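Nitetley House – Housekeeping Assistant (part-time, fixed term)

The Nodthorpe Residential Trust invites applications for the post of Housekeeping Assistant at Nitetley House. The appointment is for 18 hours per week, from August, and reports to the House Manager, Nuala Egan.

The post and the rooms

The Assistant will be responsible for the daily tidying of the sitting rooms used by residents and their visitors. Duties include clearing used tissues and other litter from tables, wiping and polishing dark wood surfaces, straightening cushions and brushing down upholstery. The furniture is largely traditional in style, with carved frames and patterned fabrics, and must be treated with care.

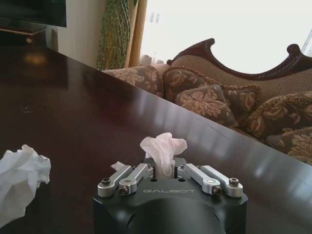
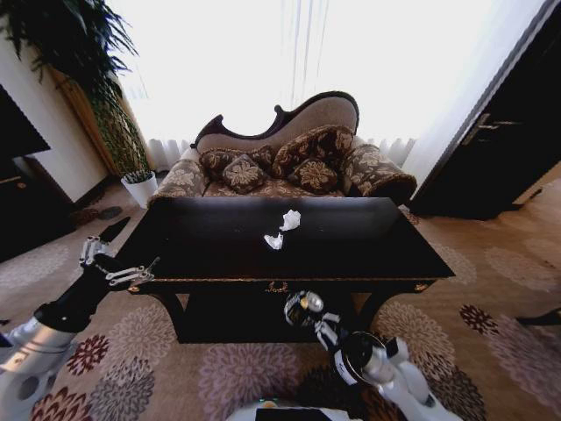 Crumpled tissue or paper left on a polished table top is to be cleared at each round.

Person specification

Applicants should be able to demonstrate:
Experience of cleaning in a residential, hotel or similar setting
A careful approach to polished and upholstered furniture
The ability to work alone and keep a simple written record

Training in the care of wood finishes will be given by Settimio Marras during the first month – no previous knowledge is required.

How to apply

A letter of application of up to 700 words, with the names of two referees, should be sent to Juwita Wijaya at the Trust's Kirnport office. The closing date is 24/07/2020. Late applications will not be considered.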